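Search this site Search
4 min read
18 shares 2 comments

Laundry trials: labelling the bad starts

The Palma group at Vemlow has finished its first set of tests on a change to the way we train the two-armed robot to unload and load a front-loading washer. The short version is that the policy drops fewer items over the rim of the door when part of its training data starts in the middle of the job, with the washing already in an awkward spot. Dong-hyun Ji ran the training and Eun-ji Hwang ran the tests.

Until now every demonstration started the same way. The basket went on the floor under the door, the clothes went in the basket or in the drum, and an operator drove both arms through the whole task. That gave us nearly 3000 demonstrations, most of them clean. The policy learned from them was fine for as long as things went to plan. Once a sleeve slipped off a finger and hung over the door gasket, it tended to repeat the last motion it had made, closing on air above the cloth, and it seldom got itself going again.

For the new set we gave operators shorter jobs. Each one begins from a position we would normally have thrown out: cloth half in and half out of the drum, one garment wrapped around another in the basket, the basket pushed too far in under the machine, an arm parked in the wrong place. The operator only has to get from there back to somewhere ordinary. We collected 1000 of these over three weeks in the Clastodport lab. They are quick to do, and most operators said they preferred them to the full task.

Each short recording also carries a label for the stage it starts in. There are 9 stages, from "door shut" to "basket clear", and the label is fed to the policy in training only. At test time the robot has to work out the stage from its cameras. Dong-hyun tried leaving the labels out and the policy still improved, but it mixed up loading and unloading more often. The two directions look much the same when there is a garment in the doorway and another in the basket.

Eun-ji then ran 207 test episodes, split between the old policy and the new one, with the order shuffled so the person resetting the washing did not know which was running. A run was scored as a failure if anything ended up on the floor or if the arms made no useful movement for a full minute. The new policy did better on cloth caught at the gasket and on tangled items. It was no better when the basket had been moved sideways, and on small white items it was slightly worse. We don't have a good explanation for the second result. Glare from the drum is one guess.

The camera question came up again. Some of us had expected the head view to do most of the work, with the wrist views a help only in the last few centimetres of a grasp. When the wrist views were blanked in a separate check, the policy could still find the basket but its reach into the drum went badly. With the head view blanked it lost track of which stage it was in. We are keeping all of them for now.

Two practical notes for anyone using the rig. The gripper cables have to be looped wide enough to clear the door when it is fully open, so please check them before you start a session. And please don't reposition the machine to get more floor space, as the older recordings all depend on where it is now.

Next is a second washer with the hinge on the other side, which should be set up at Clastodport in January. The labelling tool is in the Zitus shared folder, along with the stage definitions. Questions about the test protocol go to Eun-ji, anything to do with training goes to Dong-hyun. 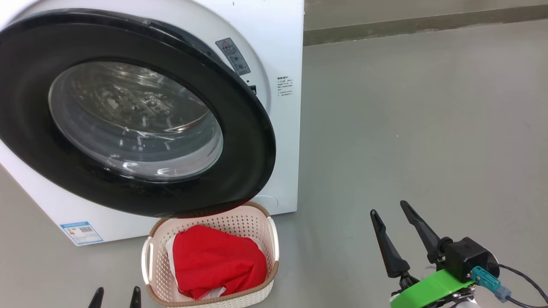
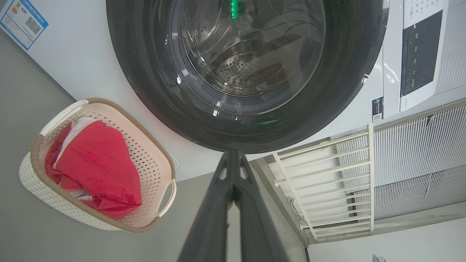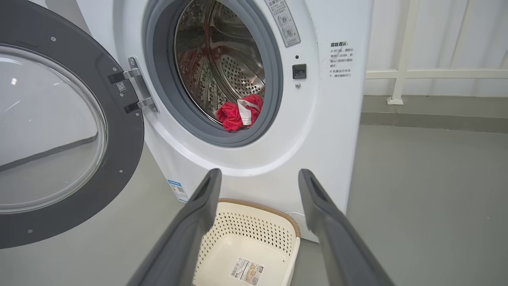
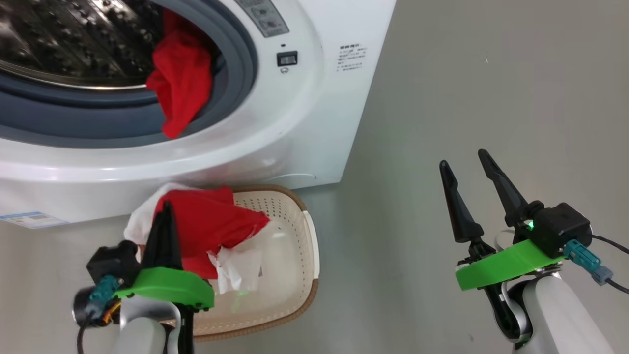
Washer, basket and grippers from the head camera (first and last) and a wrist camera (second and third).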